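Workshop Tips: When the Arm Catches the Cup Rack

Filed under: Bench robots, Kitchenware jobs, Safety
By Virgilio Panganiban
Updated Apr 20, 2026

In February the arm at our Garcia Street shop pulled a drying rack across the table with a cup still hooked on it. The rack went over, the cup hit the floor, and the arm kept going with its next move. Whoever was closest had to walk around the table to reach the stop button. There were no injuries. The cup was cheap and the rack only needed bending back, but it took us most of a day to find out what had gone wrong, and we changed a few habits afterward.

Most of these tips will suit any small arm that picks things up off a table. If you have a different make from ours, go by your own manual wherever it disagrees with me.

What happened

The job was cup hanging. The arm picks up a cup, turns it over and sets it on a prong of a wire rack. We run it from a program called Flislow, and it had been behaving well all morning. On run 547 the fingers opened to let go and the handle stayed caught on one of them. The arm lifted anyway. Cup and rack came up together for a few inches, then moved sideways.

We blamed the gripper first and wasted two hours on it. The gripper was fine. The log showed that it opened when it was told to. The rack had crept toward the arm over the morning, a little with each cup, and the handle was no longer where the program expected it. The cloth under the rack had moved too. You could smooth it with one hand and see the rack shift along with it.

The second fault was ours alone. The force limit had been turned up the week before for a heavier part and never turned back down. With the right limit the arm should have stopped when it felt the rack's weight.

Fix the rack in place

A wire rack with nothing on it weighs very little. Tie it down or clamp it. If you can't drill the table, put a strip of hook-and-loop tape under the base and a matching strip on the cloth, then tape the cloth itself underneath at the table edge. Don't skip the cloth. We fixed the rack to the cloth the first time and felt pleased with ourselves, and the whole lot slid together.

Once the rack is where you want it, mark its corners with fabric chalk. A quick look at the chalk before each run tells you if anything has moved. Masking tape also works but it curls up and the fingers can catch on it.

Check the rubber tips

The small tips on the ends of the prongs work loose. When one comes off, the prong is shorter and the bare end is sharp enough to scratch. Push each one back on at the start of the day. If a tip won't stay put, a dab of rubber cement will hold it. Superglue goes brittle and cracks off within a week or so.

Start slow after any change

After moving the rack, changing the cup or touching the program, run the first 15 cups at low speed with someone standing there. It's dull. Bring coffee, but keep it on another table. If the first one looks right, still watch the rest, as ours took all morning to drift out of place.

Keep a finger gap you can see

The fingers should clear the handle on both sides before the arm lifts. Set the opening wider than you think you need and add a short pause after letting go. Ours is now half a second. The job takes longer that way and I don't mind.

Clear cups are harder to judge by eye than white ones, especially against a bright cloth. Stick a bit of colored tape on the handle while you are setting up and take it off when you finish.

Tidy the cables

Loops of cable hanging by the wrist will find anything that stands up off the table. Move the arm by hand, or at crawl speed, to its lowest and farthest points and watch where the loops go. If they brush the rack, change the path or tie the loops higher. Leave enough slack for the wrist to turn all the way. A tight cable is its own kind of trouble, and we have replaced one of those too.

Put the stop button where people stand

We had ours on the back of the bench, next to the old switch panel that has been there since 2001. It made sense on the wiring drawing. On the day, it was the wrong side of a moving arm. It is now on the near edge at hip height, and there is a second one by the door. Press both once a week with the arm running slowly and make sure it stops each time.

Write the settings on a card

Force limit, speed, finger opening and the name of the part, on an index card taped by the screen. Whoever changes a number writes the old one down first. When the job is over, the old numbers go back in and the card gets initialed. Grultar, who service our arm, suggested a password on the settings page as well. We tried it for a month – people taped the password to the card.

The cup job, with the arm over the mat and the wire rack on the left: 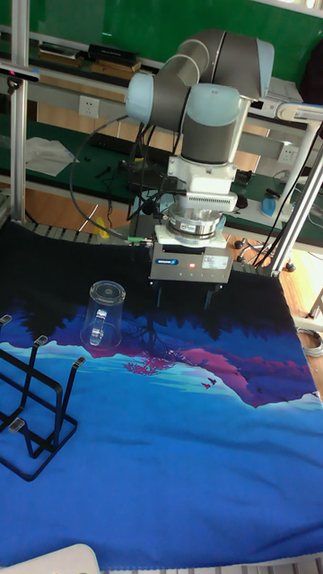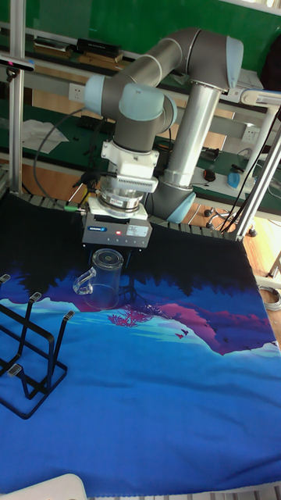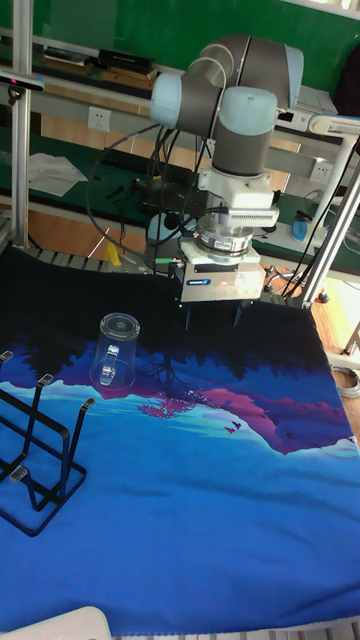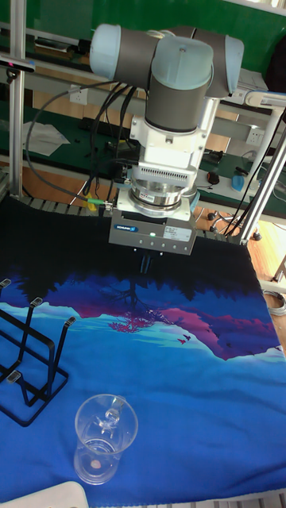
If something does get caught, press stop before you reach in, even if the arm looks as if it has finished. It may only be waiting. Hold the cup with one hand while a second person opens the fingers from the screen, and keep your own fingers off the handle. If the rack is under strain it can spring when it lets go, so wear glasses.

Sweep up before you restart. Slivers of broken cup get into cloth and stay there, so take the cloth outside and shake it, then run a lint roller over it twice. Look between the gripper fingers with a flashlight too.

Then run one cup, slowly, and look at the chalk marks again.

Our branch at Flovar had a similar snag with a dish brush holder and got by with two spring clamps from the hardware store. I will add a note on clamps when I have tried them on the rack. The rubber tips came in a bag of 6, and we have one left.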